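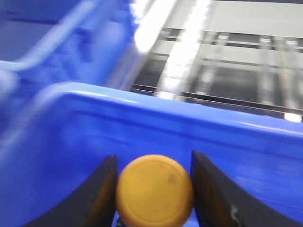 Yellow disc over the blue bin, close up.

March 24, 2021

The small parts storage has been reorganized again. The previous layout used open cardboard trays, which sagged in October and had to be restacked twice. The replacement is a set of blue plastic bins on a rack, with one category per bin and a written rule for what goes where.

Round parts are the awkward category. Caps, lids and pucks of similar diameter get mixed because they stack in the hand the same way. I now sort them by color first and by diameter second. Yellow goes with yellow even when the diameters differ. Marks on the face are ignored; a smudge does not change the category. A cracked rim does, and those pieces go in the scrap tray.
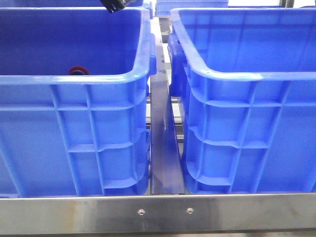
Reading time: 3 min | Filed under Storage

Two crates side by side is the arrangement I settled on. The rack is stainless steel, with a dark steel divider standing between the crates. I tried a shelf without a divider at the old Bernska unit, and the handle ledges caught on each other every time one crate was pulled forward.

The ribbed outer walls are useful for stiffness and bad for labels. Adhesive labels need a flat area, and the recessed panels between the ribs are the only flat area available. I cut the labels to fit inside one panel and leave a margin on all sides. A label that runs over a rib lifts at the corner.

Rolled rims are easier on the fingers than a cut edge when a full crate has to be moved. I still prefer to lift with both hands under the handles.

Inventory after the move stands at 3,027 pieces. Of these, 787 are round parts and 324 are waiting to be sorted. The count lives in a spreadsheet exported from Iltix, with one row per category and a column for the crate. Dameck part numbers are kept as printed on the packing slips, including the leading zeros, which the export drops unless the column is set to text.

Next on the list is the Ríos order, still in its delivery boxes. It needs a category of its own, and I have not decided whether that means a third crate or a smaller bin inside one of the existing ones.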